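Miton opens rental program for Stiltia hand-held grippers

2023-12-17

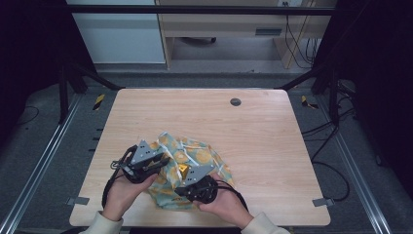 Miton will begin renting its Stiltia hand-held gripper kit to labs and small manufacturers in February, the company said. Until now the kit has only been sold outright.

Stiltia is a pair of grippers that a person works by hand to record tasks a robot will later be trained on. Handling cloth is one of the jobs Miton lists for it, along with sorting small parts and packing boxes. The company says fabric accounts for most of the requests it gets, as soft items are still hard for automated lines to pick up and fold.

A rental costs $173 a week, with a minimum of 3 weeks. Customers also pay a $2000 deposit, returned when the kit comes back complete. The price covers both grippers, cables, a spare set of finger plates and the recording software. A table and mounting frame are not included, though Miton will send drawings to customers who want to build their own.

Ó Ceallaigh, which distributes Miton products, will handle shipping and repairs. Worn finger plates will be replaced free during the rental period. Damaged cables will be billed.

Guretti, a maker of sewn goods that began as a family workshop in 1959, tried the rental plan before launch. The company said setup took most of a morning and that its sewing staff were comfortable with the grippers by the second day. It asked for longer cables, and Miton said those will be offered as an extra.

Orders are open now through Ó Ceallaigh. The kit remains on sale at its current price.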